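Laxdal Backgammon – Frequently Asked Questions

Account
Games and clocks
Dice
Ratings
Tournaments and prizes
Display and devices
Disputes

ACCOUNT

Do I need to deposit money to play?
No. All rated and unrated tables are free. Deposits are only required for prize tournaments and for private money matches, and both are closed to accounts that have not passed the identity check.

What is needed for the identity check?
A government-issued photo ID and proof of address. The name on both documents has to match the name on the account. Nicknames and initials are rejected by the form before a person sees them.

Can I have a second account?
One account per player. Two people in the same household may each have an account, but they will not be paired with each other in prize events, and money matches between them are blocked. If you share a connection with another player, fill in the household form under Settings before you enter a tournament.

I forgot which email I signed up with.
Write to support with your player name and the month you joined, if you remember it. Do not open a new account in the meantime. Merging two accounts later means losing the match history of one of them.

GAMES AND CLOCKS

Which match lengths are offered?
Any odd length up to the limit shown in the lobby. Money play is offered with the Jacoby rule on by default. The player who creates the table can turn it off, and the setting is shown next to the stake before anyone sits down.

How does the clock work?
Each player has a reserve for the whole match plus a delay of 30 seconds per move. The reserve only starts to run once the delay is used up. Unused delay is not added to the reserve. On Fast tables the delay is shorter and is listed in the table title.

What happens if I lose my connection?
Your clock keeps running. You have 4 minutes to come back, or whatever is left in your reserve if that is less. After that the match is forfeited. In unrated games the opponent can choose to wait or to cancel without a result.

Can I turn off auto-roll?
Yes, under Settings, Play. Auto-roll is skipped in any case when you have access to the cube, so you can't lose a doubling decision through it.

Why was my move played without me?
When only one legal play exists, the Sirum client makes it for you. Turn off "Forced moves" if you prefer to move the checkers by hand.

DICE

Where do the dice come from?
Rolls are generated on the server by a hardware source and are fixed before the position is read. The generator has no access to the board, the cube, the score or the stake. The client only displays the result.

Can I check the rolls myself?
Yes. Before each match the server publishes a hash of the full dice sequence. When the match is over, the sequence and its key appear in the match file. Hash the two together and compare. Instructions by Edit Vida are included in the download folder.

My opponent rolled double sixes again and again. Is that normal?
Streaks are part of a fair sequence. Support does not look into single matches on this ground unless the published hash fails to match. If it does fail, send the match file and the result of your check.

RATINGS

What are Potus points?
Potus is the rating scale used in the lobby. It follows the usual Elo method with an adjustment for match length – longer matches move the number more. A new player is marked provisional until 33 rated matches have been finished.

Does my rating drop if I stop playing?
No. After a long break the account is marked inactive and is removed from the public list. The number itself stays as it was.

Do money games count?
No. Only matches played to a fixed length are rated.

TOURNAMENTS AND PRIZES

How large are the fields?
The January event had over 200 entries. Weekly events are smaller, and their size is posted when registration closes.

When are prizes paid?
After the review of the final rounds. Védís Lauritsen signs off on the results and the balance is credited to your account. Withdrawals are handled by Gilitz and go back to the method used for the deposit where that is possible.

Can I withdraw from an event after registering?
Up to the time the draw is published, with a full refund. After the draw, the entry fee stays in the prize pool.

DISPLAY AND DEVICES 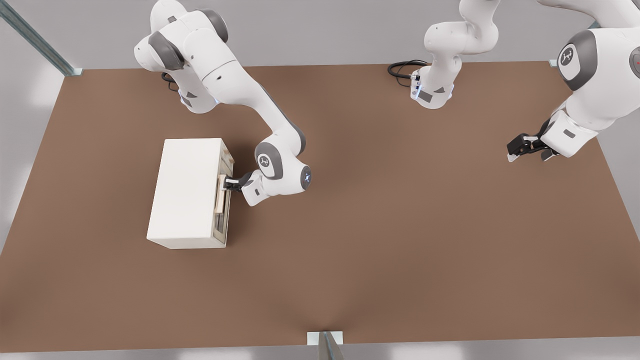 Rendered table, white cabinet at left.

Which devices are supported?
The client runs in any current desktop browser and as an app on phones and tablets. Older tablets may fall back to the flat board. Play is the same in both views.

The board is slow or jumps when checkers move.
Lower the animation speed first, then turn off shadows. If that does not help, switch to the flat board.

Can I change the direction of play?
Yes. Home board left or right is a display setting and has no effect on what your opponent sees.

DISPUTES

Is it allowed to use an analysis program?
Only after the match is over. Running one during play, on any device, leads to closure of the account. Move choices in prize events are compared with engine output as a matter of routine.

Who decides on a complaint?
Amparo Agudelo for rules and clock questions, Ívar Blöndal for fair play cases. Appeals go to Þórey Blöndal. Attach the match file to every complaint – a screenshot alone is not enough.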